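# About Zelwood

We help schools, community colleges and small workshops plan and buy their first robots. That's the whole job! We don't build arms and we don't sell them, and we don't take a cut from the people who do. You pay us for planning time, and you leave with a budget, a shopping list, a floor plan and (we hope) a much better idea of what you want to do with the thing once it's bolted down.

Zelwood began with a purchase that went sideways. Nabila Soliman was running the engineering lab at a technical high school and had finally gotten approval for a robot arm, after three years of asking. The arm arrived in December. The gripper hadn't been ordered, the bench was too light to hold it, and the only free outlet was on the far side of a fire door. It was April before a student got to move anything with it. Souad Abdel Rahman handled purchasing for the district at the time, and the two of them spent that spring writing down every item they wished had been on the original order. The list ran to four pages, other schools started asking for copies, and here we are.

There are eight of us now. Half came from classrooms and half from purchasing or maintenance, and we still argue happily about which half asks the better questions.

## How we plan

We start with the task. Before we open a single catalog, we ask you to tell us what you'd like the robot to do in its first month, and what you'd like it to do in its third year. A welding program and a middle school robotics club can both say "we want an arm" and need completely different things, down to the height of the table.

Then we try your task at our practice bench, or something as close to it as we can set up. We're big believers in ordinary stuff for this: plates, bottles, toy food, a kitchen appliance. You learn so much from a ketchup bottle lying on a plate! It's smooth, it's long, it wants to be picked up one way and put down another, and a toy strawberry a short reach away asks for something else entirely. An hour of that will tell you more about which fingers to buy than a week of reading spec sheets, and it also shows you how much table the work takes up. People nearly always plan for the arm and forget the space for the objects, the cables and whatever the objects are supposed to go into.

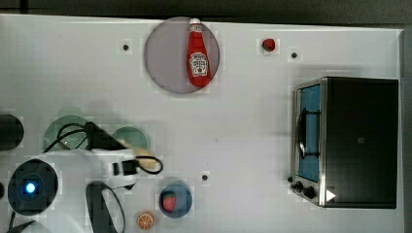 ## What goes in the budget

Every plan we write has the same headings, so that a board member or a business office can lay two of them side by side:

- **The arm and its controller.** Reach, payload, and the power supply you have in the room today.
- **Grippers and fingers.** Always more than one set. Fingers are a consumable and should be budgeted like one.
- **The table.** Stiff, heavy, easy to wipe, with mounting points where you'll want them.
- **Cables and cable management.** A small line, and the one we get the most thank-you emails about.
- **Objects and fixtures.** Things to pick up, things to put them in, and spares of both.
- **Training time.** Substitute coverage for teachers, paid hours for shop staff.
- **Service and parts for years two through five.**

Our own starter kit of practice objects came to $602, most of it from a kitchen store and a toy store. We share the full list with every client, and you're welcome to copy it, swap half of it out and tell us what worked better. Several of our favorite objects were suggested by ninth graders.

We also ask every client to hold back $300 a year for what Souad calls the Tuesday-afternoon fund, only she never lets us name the day in writing, so in the plans it's called "small replacements." It covers the connector that gets stepped on and the bolt in the wrong thread.

## Some places we've worked

**Hestano Technical Center** came to us with a grant that had to be spent by the end of the school year and a quote for a machine too big for the room. We helped them trade down a size and put the difference into a second bench. Two groups can work at once now, and the instructor got her evenings back.

**Ait Ali** is a family packing business that wanted to test automation before committing to it. Their whole first phase, with tooling and fixtures, came in at $3,036 on top of an arm they bought secondhand. They're deciding on phase two at the moment and we've loved every visit.

**Skamov** is a makerspace with a very patient landlord. We're still working on the electrical quote.

## Come and see us

The practice bench is open to visitors by appointment, mornings from 9:30. Bring the people who'll use the robot along with the people who'll sign for it, and bring an object or two from your own shop or classroom. Nabila usually runs the first visit and Souad sits in for the money part. Wear closed shoes, and please let us know ahead of time if you're bringing students so we can put out more stools.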